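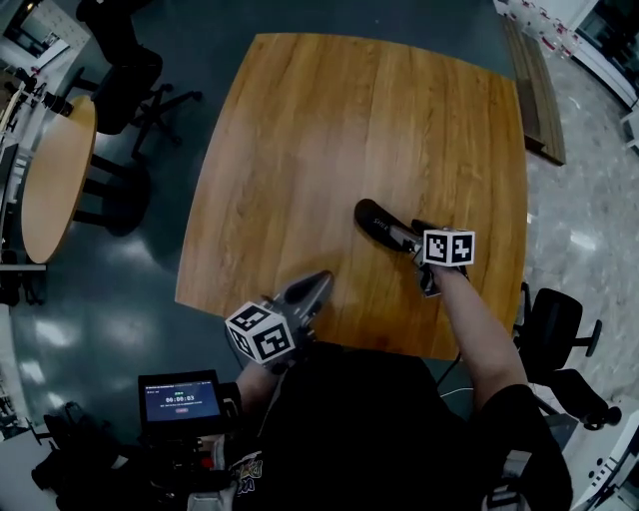 Is oil really better than varnish for a table people eat at?

Posted by Grirneck in Furniture and Finishes
Viewed 151 times

We've got a secondhand pine table, seats four at a push. The old finish has gone sticky near where everyone rests their arms, so I'm going to strip it and start again. Every website I look at says hard wax oil is the only sensible choice for a dining table, and every one of those websites seems to sell hard wax oil. The man in the paint shop said the same and then walked me over to a tin costing £53.

My mum varnished hers in the eighties and it has outlived two sets of chairs. So what am I missing? I'm not after a showpiece. I want something that copes with hot plates, spilt squash and being wiped down twice a day with whatever cloth is nearest. Also, is there any truth in the claim that oil is "food safe" and varnish isn't? I don't plan to eat off the bare wood, but we do have a toddler.

Replies

Mallosa
Oil every time. Looks natural, feels lovely, you can patch it. Varnish peels. Did my sister's kitchen table in Danish oil and it's gorgeous, just needs a bit of looking after.

Panicker
I'd want to know how much "a bit of looking after" is. I've had both and I don't think either lives up to the label.

Oil first. It does patch well. If you get a ring or a scratch you can rub back that area, put a little more on and it mostly blends. What the tin is shy about is how often you'll be doing it. Mine needed going over every spring, and the end by the kettle needed it sooner. Two coats is what they tell you to start with. On thirsty old pine I'd allow for a third, and then wait until it's properly hardened before putting anything wet on it. Mine took 21 days in a cool room, whatever the front of the tin said about being dry overnight.

Varnish next. A decent polyurethane stands up to wiping far better, in my experience. The peeling stories usually come from people who put it over wax, or over a surface they hadn't sanded or cleaned. When it does wear through, though, it's a nuisance, as a patch nearly always shows and you end up doing the whole top. It can also yellow, which on pine means orange. Some people like that. Water-based ones stay paler but I found them easier to scratch.

As for "food safe", look for what the label says about a full cure and which standard it claims to meet. The words on their own don't tell you much. I'd be more careful about the stuff you're taking off. If the old coating is of unknown age and might have lead in it, test it before you sand, particularly with a toddler about.

And no finish I've tried likes a hot dish straight from the oven. Buy a trivet.

Gadora
Agree with most of that. One thing to add – sticky patches where arms rest may be skin oils and years of spray polish sitting in softened varnish, so the finish underneath might be fine. Try a small area with warm water and a drop of washing-up liquid, then white spirit once that's dried. If it comes up hard and clean you could save yourself a weekend. If it's still tacky the next day, strip it.

Oily rags can catch fire on their own if you leave them bundled up, so lay them flat outside to dry.

Grirneck
Thanks all. Tried the white spirit under one corner and it's still tacky, so it's coming off. Leaning towards varnish. Does satin show scratches less than gloss or is that another thing paint shops say?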